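The Drawer Report

Every household I know has a drawer for old phones and the things that used to go with them. Ours is the second one down, left of the stove, and since we moved to Sallness it has only gotten fuller. My husband claims it's for emergencies. I have tried to picture the emergency that calls for a charger from a phone we traded in before the kids could read.

So when the Asstead library said it would be taking in old phones, cases and cords on 1 February 2026, I took it personally. The idea belongs to Princess Maglaya, who writes the repair column at the back of this newsletter and has no patience for my drawer. She wants people to bring the whole thing in, dump it on a table and go home lighter. I asked if I could sort it first. She said that was how it got full.

I sorted it first. It took four evenings. I learned that a cord without a device is very hard to throw out, and that a cord with a device you no longer like is harder. I found nine SIM card pins, which is the exact tool I have been borrowing from the neighbors. I found a box for earbuds with a warranty card inside and a different brand of earbuds. I found a Clukex travel plug, bought for a trip to a country that takes the same plugs we do.

The cases were the worst. A phone case costs little, fits one model, and will outlive all of us. You can't hand it to your sister, who has the next size up. You can't hand it to your mother, who likes the kind that folds like a wallet and holds a hundred coupons. It goes in the drawer with the others, and the drawer makes a noise when you shut it.

Arnel Belmonte from the Villanueva thrift shop will be on hand to look through what comes in. He told me cases do sell if somebody writes the model on a sticker, and that they never do sell if they arrive in a bag marked "misc." Mine were in a bag marked "misc." I have bought stickers.

A few things to know before you come. Wipe your phone, sign out of your accounts and take out the card. If the battery has puffed up, don't bring it inside; tell someone at the front desk and they'll sort out where it goes. Cords should be tied one by one. Princess has asked me to repeat that last part, as she was the one who untangled the October donations.

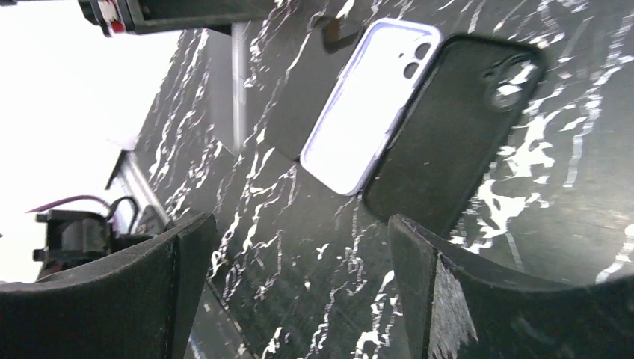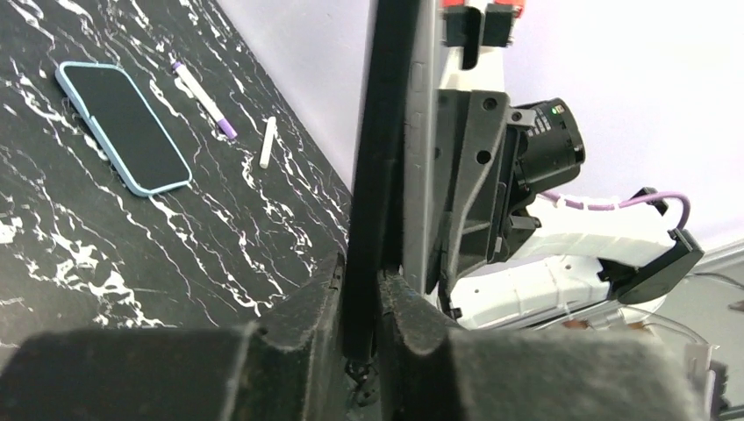

The library can't take printers. I know you have one. It can't take tube televisions either, or the big speaker you've been using as a plant stand. Tablets are fine, and so are e-readers, as long as they're cleared of your books and whatever else you've been reading on them.

My husband has agreed to part with everything except the oldest charger, which he has moved to the third drawer down. Doors open at 9 and the tables stay up until 4. Please use the side entrance, and park on the street if you can, because the lot fills up with people returning things late.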